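Horier Home Tips
Puzzles and blocks: keeping a big block set in order
By Niilo Huttunen
Updated 6/8/19

In our house the block puzzles have their own table. They used to live on the floor, and then in a shoe box, and every spring there was one piece missing and one piece with tooth marks. After some years I have a system which works well enough that I dare to write it down. Most of it is cheap, and some of it is only habit.

The tips are for the bigger kind of block set, with long bars and notched pieces and a tray where the pieces have their slots. For small cubes and for jigsaw puzzles you must adapt a little.

Choose a plain table

A table top in one quiet color makes the work much easier. Our older table had a strong wood pattern and I could look at a brown piece for a long time without seeing it. On gray, every color shows up: red, green, blue, purple, even the pale ones. If you do not have a gray table, lay down a sheet of gray card or a piece of smooth vinyl floor, cut with a knife to the size of the table. Tape it on the underside and leave the edges free from tape, or it will collect crumbs.

Wipe the table before you bring out the set. Sand and sugar are the two worst things for a matte surface, because they scratch it when a long piece is pushed over them.

Long pieces first

In any set there are one or two pieces which are longer than everything else. Take these out first and lay them across the middle of the table. Now you have a straight edge, and against this edge you can line up the smaller pieces by color. Put same color beside same color, and the lighter one next to the darker one, so that you notice the difference. Two purples can look like the same purple under a weak lamp.
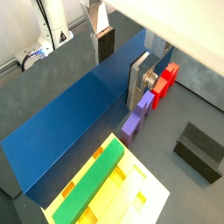 Red and purple pieces in a row along the long blue metal ramp, with the tray and a green block close by.

I keep the tray near the row and not at the other end of the table. Each time you carry a piece over the whole table there is a chance that it falls, and the notched pieces usually fall on their legs. The legs are the weak place. If one of them breaks, see the part about glue further down.

If your tray is made from something light can pass through, try once to put a small flat lamp under it in the evening. The slots become easy to see, also for older eyes. My mother-in-law likes to do the puzzle this way and leaves the big ceiling light off.

How to check a long block

A long block can bend with the years, especially when it has stood leaning in a cupboard. Check it like this:

1. Lay the block flat on the table with the broad side up.

2. Press one end lightly with one finger. If the other end rises, the block is bent or there is a crumb under it. Wipe the table and try again before you blame the block.

3. Turn it on the narrow side and do the same.

4. Look at the corners. A good corner is square. If a corner has become round or rough, it will catch in the slot and the child will push harder, and then you have two damaged things.

5. Slide it through the slot where it belongs. It should go in from its own weight or with very little help.

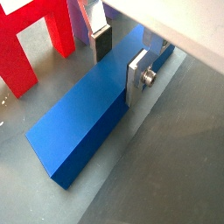
The long blue block has a clean square corner at the near end.

For a wooden block with a small bend there is a simple cure. Put it between two flat boards, with the bend up, and lay heavy books on top for one week in a dry room. With plastic I have not had luck. I tried warm water once, and the block got a new bend in another direction, so I do not recommend it.

A rough corner on a wooden piece can be made smooth with fine sandpaper. Lay the paper on the table and move the block, not the paper -- your hand is then much more steady. Take a little, test in the slot, take a little more.

Washing

Painted wood should not go in a water bath. Use a cloth which is wet and then wrung hard, with one drop of dish soap, and dry the piece directly after with a second cloth. Let the pieces stand with air on all sides until the next morning.

Plastic pieces can be washed in a bowl. I keep the water at 40 degrees Celsius, warm for the hand but not more. Do not use the dishwasher. The notched pieces can collect old food in the inside corners, and there a soft toothbrush is the right tool. A wooden stick with a bit of cotton is good too.

For crayon marks, rub with a little cooking oil on paper, then wash the oil away with soap. For ink I have no good answer. A reader, Elżbieta Tomaszewski, wrote in May that she uses plain white toothpaste, and I tested it on a back side. Most of the ink went away, but also some of the shine. So use it on matte pieces only, and try first where it does not show.

Metal parts want nothing more than a dry cloth. If there is a screw in the set, for instance in a holder or a stand, control once a year that it is tight. Small screws like to travel.

Stand some, lay some

People ask me if blocks should be stored standing or lying. My rule is that long ones lie and short ones stand. A short block with a flat end stands safely, takes little room, and you can see its color from above. An arch or an H shape can stand on its two legs if the legs are the same length. If they are not, lay it on its side so that there is no weight on the short leg.

While you are sorting, you can do the same on the table. Put the tall pieces at the back and let the long flat ones lie in front, where the hand works. In this way nothing tall is standing between you and the piece you are reaching for, and the sleeve does not sweep everything to the floor.
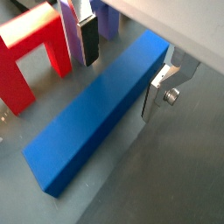 Boxes that fit

A box which is too big is almost as bad as no box. The pieces slide when you carry it, and the corners hit each other. Measure your longest block and add the width of two fingers. That is the inside length you need. My longest is 37 centimeters, and for a long time I kept it diagonally in a box that was too short, which made a hole in the side of the box.

I use now a flat drawer box from Plestance with one loose divider. The long pieces lie in the narrow part, the rest are in the wide part, and the tray goes on top like a lid. Salminen makes a similar one with fixed dividers, and it is stronger, but the narrow part was not narrow enough for us. Look at the divider before you look at the price.

Put a thin cloth in the bottom. An old pillowcase is perfect. Felt looks nicer, but it leaves fluff in the slots.

Labels: I draw each shape on the lid of the box in pencil and fill it with the right color. Small children cannot read a list but they can compare a drawing. When a piece is missing, the drawing shows it at once and you can search under the sofa the same evening. If you wait until the weekend, the vacuum cleaner was there first.

Glue and small repairs

For a broken leg on a wooden piece, ordinary wood glue is enough. Put a thin layer on both sides, press together, and wipe away what comes out. Hold it with painter's tape and wait until the next day. Rubber bands are too strong and pull the leg crooked.

For plastic you must know which plastic it is, and mostly there is no mark. I use Hiter two-part glue, which has been good on all that I tried, but it makes a small hard ridge. Cut the ridge with a sharp knife after one hour, when it is still a little soft. Afterwards test the piece in its slot, as in the list above.

Lost pieces can sometimes be made new. Trace the slot on card, cut it out, and try the card in the tray before you cut any wood. Then saw a bit outside of the line and sand down to it. I have done it twice. One of them is a little too yellow, and it is now the favorite of the family.

How often?

We do the big sorting two times a year, and a quick look each time the set goes back in its box. The washing is done when it is needed. After guests with small children it is needed.

Next month I write about shelves for heavy board games, and how to stop the thin shelf boards from hanging in the middle. If you have a method without screws in the wall, please send it before then.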